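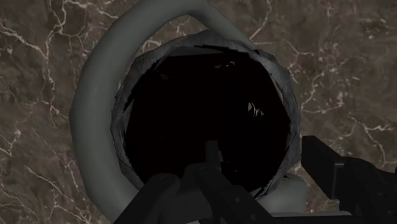 Lưu wrote that the rebuild on the Ludalley host still drops rows when the old index is larger than the cache, and asked if anyone on the list had seen the same with Gelereo 2.

> The import reads 2,194 records and the index ends up with 557
> fewer than that. No errors in the log. I ran it twice and got the
> same count both times. Is the merge step skipping duplicates by
> title even when the shelf marks differ?

Yes, it is. The default merge key in version 2 is title plus year. Shelf mark was taken out of the key in April and the change is only mentioned in the comments of the sample config. Set merge_key to title,year,shelf and run the rebuild from an empty directory. A rebuild on top of the existing index keeps the old key and ignores the new setting without a warning.

Cache size is a separate matter. On the Nondach catalog I had 236 records go missing with the cache at its default, and the same 236 with it doubled. Changing the key brought all of them back.

Two things to check before you rerun:

- shelf marks with a trailing space count as different values, so trim them first
- records with no year are grouped under year 0 and will still merge if title and shelf match

If the count is still short after that, post the output of the verify command with the long option. The short form leaves out merged records.

I have not tested any of this with compressed indexes.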